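Tonby wants the box back on the bed

Getier, February – Home storage label Tonby has launched Flateo, a plan for sorting small toys in 50 minutes. We doubted it too. Most such plans sell you bins. Flateo asks for one open cardboard box, set on the bedding, and a limit of up to five things. Whether a child will stick to that is another matter.
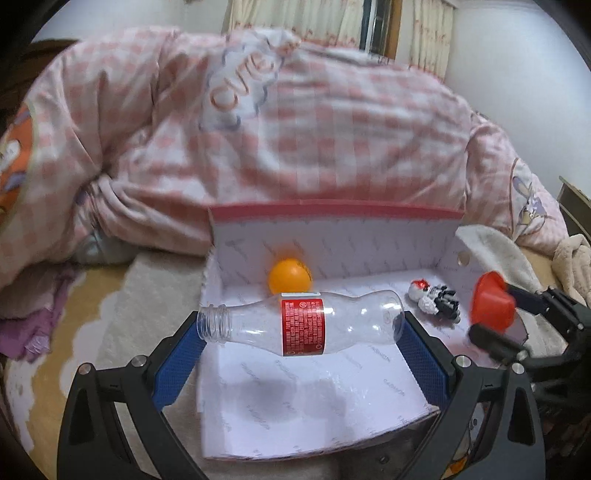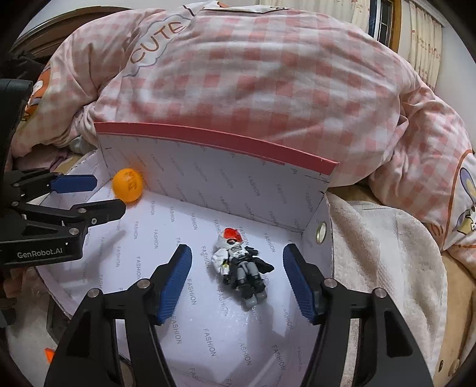 An open white box on a bed, with an orange ball and a small toy figure inside.

Contact: Hijazi press desk | © Tonby | Back to top
2 shares · 2 comments

Recent releases
Do labels help?
Fewer bins, same mess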